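Can a two-arm robot do kitchen chores yet?

Posted by flunano_fan, 28 February 2021

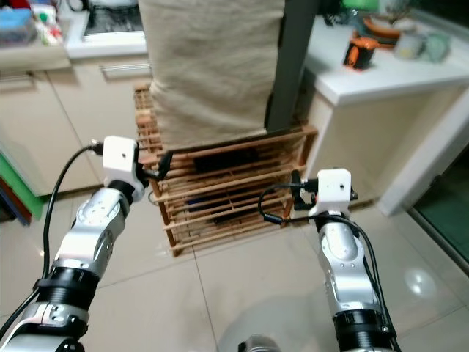
I've been going back and forth on this with my brother-in-law for weeks. He says we'll have machines putting away laundry and wiping counters in two years. I think he's dreaming. Cloth is the part that gets me. A towel never hangs the same way twice. Has anyone here seen one handle fabric in a normal kitchen and not on a lab bench?

trerden203
Depends what you call handling. Picking up a cloth and dropping it in a bin, sure. Folding it square and putting it on the right shelf, I haven't seen that done at a speed I'd put up with.

I. Ashour
I work in a shop that makes wooden shelving. We have one arm and it loads the same blank 600 times a shift. It's good at that. Move the stack over a couple of inches and somebody has to go fix it. A house is nothing but stacks that moved.

vida_k
Disagree with Ismail. Your arm is blind, it just repeats. The newer ones have cameras and they adjust. Glossy tile and thin slats are still hard for them, I'll give you that.

I. Ashour
Ours has a camera. Lustuler sold it to us with the camera. It still stops when the light changes.

vida_k
Then that's a Lustuler problem.

mopbucket3404
Slow is fine with me. If it takes all night to clear a counter I'm asleep anyway. What I care about is broken cups.

trerden203
And price. My dishwasher cost some 600 bucks and it does one chore well. Two arms would have to do a lot of chores.

flunano_fan
OK so nobody is ready to give up the broom. I'll ask again in April. vida_k, if you have a link to one folding towels at normal speed, please post it.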